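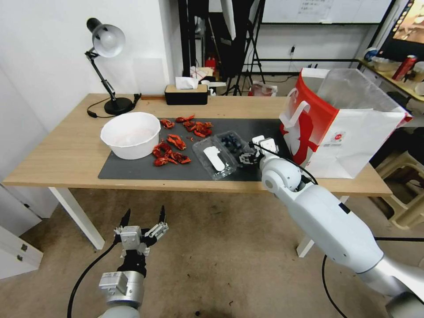 Figure 3. Crayfish shell on a desk mat, with a white bowl to the left and a container of blueberries to the right.

4.2 Shell, peel and other remains on the work surface

Section 4.1 dealt with packaging, which most participants threw out soon after they finished eating. Food remains were handled differently. Remains with some bulk and no liquid, such as shell, peel, pits and bones, stayed on the table longer than the packaging they came in, and they were more likely to be lying directly on the surface. Figure 3 shows an arrangement typical of the shellfish meals. The shell is on the mat, spread over a good part of it, while a bowl wide enough to take it stands within reach of the same spot.

We use the term "open remains" for anything inedible that has been put down on a surface without a plate, bowl, tray or sheet of paper under it. A desk mat does not count as a container under this definition. Two participants objected to this in the follow-up interviews and said that they thought of the mat as a kind of tray, since it could be lifted off and wiped. We kept the definition as it was, but their point matters for the results below, and we come back to it in Section 5.

The diaries covered 234 meals eaten at a desk or worktable by the 40 participants. Shellfish made up a small part of these, nearly all of it from the Nidport households, where crayfish is sold cooked at the Friday market and often taken home for supper. The Bravach households reported more nuts and citrus. Because the two groups ate different things, we do not compare them directly, and the discussion in this section is organized by type of remains.

Shell. Crayfish shell was the most scattered of the remains we recorded. Participants twisted off the tail, set the head and claws down, peeled the tail and set the peelings down again, usually in a different place. The result was several small piles and stray pieces between them. When asked why they had made more than one pile, most participants said they had not noticed doing so. One thought she had begun a new pile each time the last one started to slide. Claws and legs catch on one another, so that the larger heaps hold together when pushed with the side of the hand, but the thin leg segments and broken edges get left behind. Participants tended to clear the heaps in one or two movements and then spend a longer time on the fragments.

Peel. Citrus peel was kept in one place far more often. It stacks, and people who removed it in large pieces nested those pieces inside each other. Banana peel was almost never put on a bare surface. It went onto the packaging of something else or was carried straight to the kitchen.

Small fruit. Berries produced few remains and were mainly of interest for where the container was placed. In mixed meals the fruit was set to one side, away from the shell, and left in the box it was sold in. Several participants said they wanted to keep it clean for later. The fruit box was also the item most often left on the table after everything else had been cleared, with or without fruit in it.

Nutshell. Results for nutshell were close to those for crayfish, except that participants were more willing to use a bowl. A likely reason is habit. Nuts are often served with a second bowl, and people who had grown up with this arrangement kept to it when eating alone.

4.3 Containers that were present but not used

The diary form asked participants to list every container on the table at the end of the meal, including those that had nothing to do with the meal. Hawi Hadgu coded these lists and Karine McIntyre coded a second set independently, using the Wirton scheme for household containers with one added category for shopping bags. Disagreements were settled by discussion. Most of them concerned tissue boxes, which we decided to leave out of the container count and record as cleaning supplies.
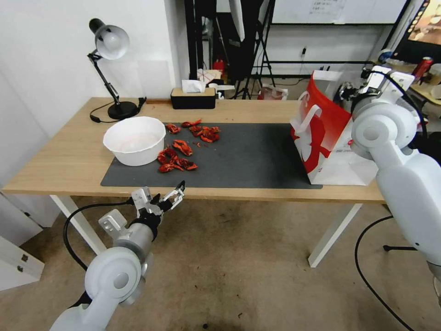
Clearing a table of open remains takes a decision about where the remains will go first, and that decision was often put off until the person stood up. Bowls were the obvious choice but not the usual one. A bowl has to be emptied and washed afterward, and participants who used one described the job as having two stages. Paper bags were preferred when one was at hand, as with the red-and-white shopping bag standing near the right end of the mat, across the table from the bowl. A bag of that kind can be folded shut over the shell and thrown out whole. Its weakness is the opening, which tends to close when the bag is not held, so that one hand is taken up with keeping it open and only one is free to move the shell. Participants who had tried both methods were split on which was faster. Those who used the bowl first and then tipped it into the bag said they dropped less.

Distance mattered less than we had expected. In the pilot at the Belay building we assumed that people would choose the nearest container, and the form was designed around that idea. In the main study the nearest container was passed over in many of the shellfish meals. What counted was whether the container was seen as something to eat from. Bowls that had held food, or were going to, were kept free of shell even when the participant planned to wash them anyway.

The mat had its own effect. On tables with a mat, participants kept the remains inside its edges and rarely let them spread to the bare wood. The bowl was often set half on and half off, as if it belonged to neither area. Dark mats were said to be easier to clear of shell because the red pieces stood out, and harder to clear of grease because it did not show until the light was turned toward it. Desk lamps were used for this check in some of the evening meals. Three participants owned a lamp with a jointed arm and mentioned pulling it down over the table before wiping.

Tissues were the most common cleaning supply and the first to be reached for. They worked for hands and for wet spots. They worked poorly for crayfish fragments, which tear thin paper, and participants who started with a tissue usually changed to a damp cloth. The tissue box itself was generally kept at the back of the table, behind the food, so that reaching it meant passing a hand over the shell.

Cords were named as an obstacle in the interviews more often than in the diaries. Lamp cords in particular lie loose on the tabletop, and fragments that get under them are missed on the first pass. We did not ask about cords on the form and cannot say how common the problem is.

One limit should be noted. The diaries were filled in by the person who ate the meal, after the meal, and the order of events is reported from memory. Where we describe a sequence in this section, it rests on the interviews and on the 3 households that agreed to be visited.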